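I've lost my shed key more times than I care to admit, so here's how I finally sorted all our keys out in one evening (and it cost me next to nothing!).

## 1. Empty every drawer

Tip the lot onto the table and try each key in each lock. Mine took 75 minutes, mostly because of one stubborn padlock.

## 2. Bin the mystery ones

If it fits nothing, off it goes. I did keep one from our old flat, I'm soft like that.

## 3. Hang up the rest

Stick-on hooks are grand for this. Wipe the board first, press hard and leave them overnight. I like a row of them along the top, with a bright tag on the set you grab most.

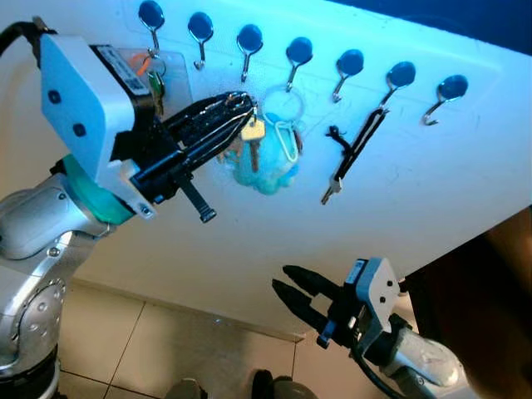 ## 4. Label the spares

Masking tape and a biro will do for now.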